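The spreadsheet has opinions

2020-07-15

Budget season again. I have spent the better part of a week inside a spreadsheet named "grippers_final_v8", and I would like to report that v8 is final in the same way the other seven were.

The short version: we want a second arm. The first one has been earning its keep at the packing bench since last summer, and somebody upstairs noticed, so now I have been asked to "scope out" another, which means guess a number, defend it, and then be held to it for 21 months.

The arm itself is the easy part. Curwood sent a quote that fits on one page. Hollano sent one that runs to eight pages, two of which are about the warranty and one of which is a photo of their building. The prices are close enough that I stopped caring about the difference, and that's when you notice that the arm is maybe half of what you'll spend.

Fingers, for instance. We started with the stock pair, plain blocks, because they came in the box and I am cheap. They're fine on anything square. Most of what we pack is glossy molded plastic with curved ends, and a flat finger on a curved end is an argument waiting to happen. Torres will make custom ones in soft material for a little over 400 dollars a pair. I put down two pairs. Then I remembered who I work with and what they do to things that are soft, and put down four. 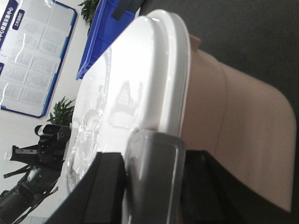 Then there's cabling. I left cabling out entirely last time, on the theory that we had a drawer full of it. We did have a drawer full of it. None of it was long enough, and the one that was long enough had the wrong end. The line now says "cables, all of them" and I have refused to break it down further.

Floor space doesn't cost anything on paper, so it never makes the spreadsheet, and then in June you find yourself moving a cabinet by hand with three people who all have a different idea of which way it should turn. I've added a row for it anyway. The amount is zero. I just want it on the page where the people with the signatures can see it.

Training I priced at two days. The Dokach rep suggested five, but the Dokach rep also sells the training. Last year we got one afternoon and a PDF, and it took us until fall to find the setting that slows the wrist down near the bench. I'd have paid good money for that setting. So, two days, and I want it in writing that the trainer brings a part with a curve in it and leaves the demo cube at home.

Spares are where I always lose. I ask for a second gripper on the shelf, purchasing asks how often the first one has failed, I say it hasn't yet, and the row turns red. I've tried calling it "insurance." I've tried calling it "continuity." This year I'm folding it into the fingers and hoping the font is small enough.

The total goes in on Friday. Curwood is ahead by a nose, mostly because I can read their quote in one sitting. If it comes back approved I'll post what we ordered and how wrong I was about the cables. If it comes back with a question mark next to the zero, I'll be starting v9.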